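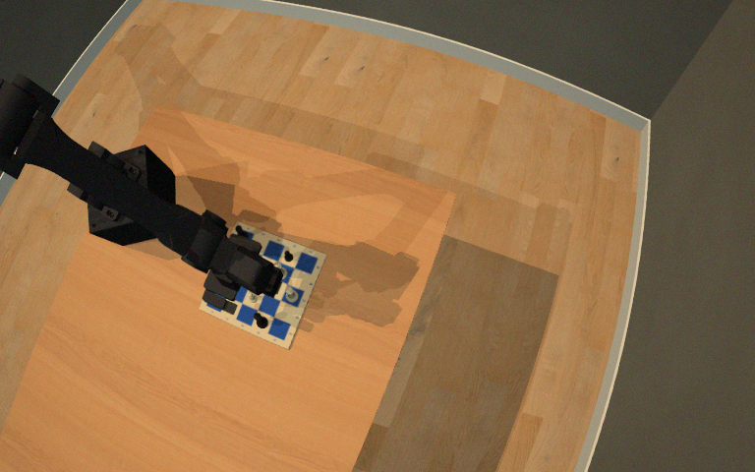 Changes to the Care of Floors and Furniture in Shared Rooms

The Jandilside Residents' Association has adopted a revised policy on the care of wood surfaces in its shared rooms. The policy applies to the reading room, both meeting rooms and the ground-floor hall, and replaces the guidance issued when the building reopened.

Under the previous arrangement, all wood floors were washed weekly with a general household cleaner. An inspection carried out in May by the flooring firm Karras found that this had dulled the finish in the hall and left a film near the main doors. The firm recommended less water, a neutral cleaner and more frequent dry sweeping. The Association has accepted these recommendations in full.

Daily sweeping will continue as before. Damp mopping will take place every second week, with additional cleaning after large events. Steam mops may no longer be used in any shared room. Residents who reserve a room are asked to report spills to the office on the same day, and to leave stains for the cleaning staff to treat.

The Association has also reviewed the question of replacement. Sanding and refinishing the hall will cost $2770, against a much higher figure for new boards, and the members present at the last general meeting voted in favor of refinishing. Natural wood varies from board to board, and an even color should not be expected once the work is complete. A floor of narrow planks laid in staggered rows will commonly run from pale tan to deep amber, with a dark knot in places, and such differences are not treated as defects under the contract.

The hall will be closed for the length of the work and for a curing period afterward. Groups with standing reservations will be offered space in the second meeting room, which holds fewer people. 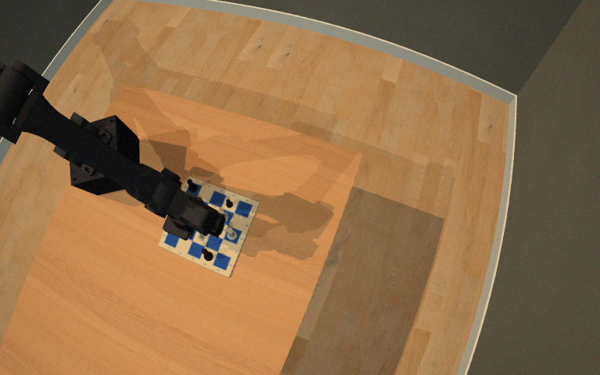 Furniture is covered by a separate section of the policy. Felt pads are to be fitted to all chairs and inspected twice a year. Tables must be lifted when moved, and two persons are required for any table over six feet in length. Where the grain runs in long, smooth lines across a light-orange top, scratches made against it are especially noticeable, and hot dishes and wet glasses should be set on mats. The Association will supply these on request.

Questions may be directed to Homa Farahani at the Association office.

14 shares | 3 comments

Comments

Ladan Vahidi
Will the Thursday-style long tables go back in the hall afterward, or are we getting the folding ones?

R. Pell
Glad to see the steam mops go. I raised this last year.

Second Floor Resident
Please post the closure dates by the elevator as well. Not everyone reads this online.

Related items
Reserving a Meeting Room: Updated Form
Elevator Inspection Completed
Notes From the General Meeting
Window Cleaning Schedule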